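Gernlow pauses Stiver gripper updates after grip-release fault

ZUNDUM, 8/22/21 - I'm Ingrid Boateng, I run product safety at Gernlow, and I'd like you to hear this from me first. Our Stiver two-arm sorting cell has a fault, and we're stopping software updates until it's fixed.

With both arms working close together, a gripper can get a false "released" signal while it's still holding something. The second arm then thinks the way is clear - and moves in. We logged it 3 times in 2000 transfers. No one was hurt, but one finger cracked and I'm not happy about it!

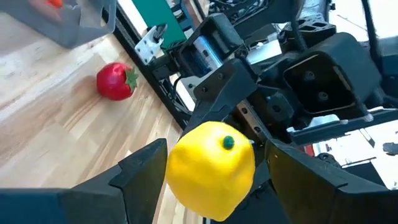 A toy lemon between the gripper fingers, with the other arm's gripper close behind.

We test with toy fruit and vegetables, and yes, I now have strong feelings about peppers. Thaddäus Riedl and his software crew traced the fault to release 117.

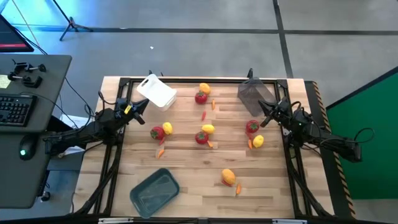 Photo: Gernlow / Stiver test team

If you're running 117, please switch to single-arm mode today and call your service contact. A fix, release 143, is due in September. We'll send it to every customer at no charge.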